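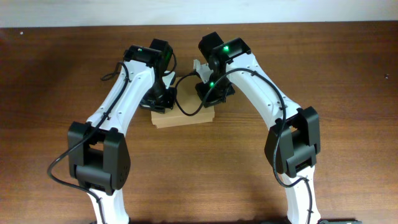 Open day at the Vastberg assembly: long queues, short answers

The regional assembly opened its doors to the public for the first time since the merger with Luik. We went along to see where the money is spent and who gets to ask about it.

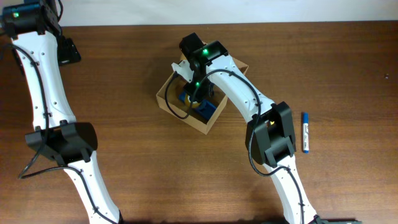

By the Radholm Observer politics desk
August 19, 2023

The doors opened at ten and the queue was already past the bus stop. Visitors were let in 13 at a time, which was slow, but it meant each group got a proper look at the chamber.

The chamber is smaller than it seems on the live stream. It has 73 seats, set in a half circle, and the ones at the back are close enough to the public gallery that you could pass a note down. We were allowed to sit in them. The microphones were switched off, but the voting buttons worked, and our group was asked to vote on whether the Wulunton ferry should run on winter evenings. It passed easily. The real assembly voted it down in December and has not gone back to it.

The guide was a clerk and kept well clear of party matters. She explained how a motion gets on to the agenda and how often it falls off again. A petition needs 2000 signatures before it has to be debated. The ferry petition fell short by 1052, and several people from Wulunton wanted to know why signatures collected on paper had not been accepted. The clerk said the rules were printed on the form. They said the form was online only. That was as far as it went.

After the chamber we were taken down to the committee rooms. The budget papers for the current year were laid out on tables and anyone could read them. The section on roads is clear. The section on the merger costs is not - two of the tables refer to an annex, and the annex was not in the room. A member of staff took down my email address and said it would be sent on.

Each party had a stall in the courtyard. The governing group had the biggest tent and the fewest members in it. The opposition from Luik were handing out a leaflet on school closures and were willing to talk about it for as long as you liked. Neither side would say whether the Radholm office will stay open after next year.

Coffee was free and the toilets are on the lower floor. The annex had not arrived when this went up.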